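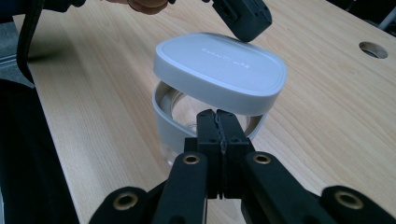
Récipient en verre et son couvercle gris clair.

Clastby
Carnet de levain et de fermentations, en fichiers texte

Clastby est un jeu de fiches pour suivre un levain et quelques bocaux de légumes lactofermentés. Une fiche par préparation, un dossier par saison. Aucun logiciel à installer, un éditeur de texte suffit.

Contenu du dépôt

levains/ : fiches des deux souches, Botha (seigle) et Bemska (blé T80)
legumes/ : choux, carottes, betteraves, radis noir
modeles/ : fiches vierges à copier
utico/ : script qui rassemble les fiches en un tableau CSV

Champs d'une fiche

nom : nom court, sans accent ni espace
farine ou legume : type et provenance si connue
eau : en grammes
sel : en grammes, laisser vide pour les levains
temp : température de la pièce en °C
odeur : texte libre
notes : texte libre

Les champs vides sont acceptés. Utico les reporte tels quels. Une virgule dans « odeur » ou « notes » doit être placée entre guillemets, sinon la ligne est décalée dans le tableau.
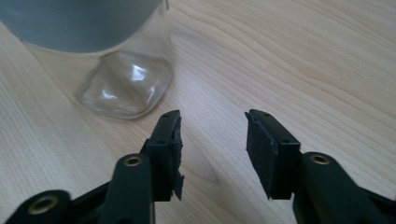
Base en verre transparent sur une table en bois clair.

Rythme

Botha est rafraîchi toutes les 12 heures en été. Bemska supporte 3 jours au froid. Les horaires sont notés à l'heure locale, sur 24 heures.

Limites connues

Les fiches de mars n'ont pas de température, le thermomètre était en panne. Les quantités de sel des premières betteraves ont été reportées de mémoire. Les odeurs sont décrites par une seule personne et le vocabulaire change d'une saison à l'autre (« pomme » et « cidre » désignent souvent la même chose). Ces données ne permettent pas de juger de la sécurité d'une conserve.

Contribuer

Copier un modèle, remplir, envoyer la fiche. Relecture le dimanche.

Licence

CC BY 4.0. Mentionner Ariel Bautista, Clastby.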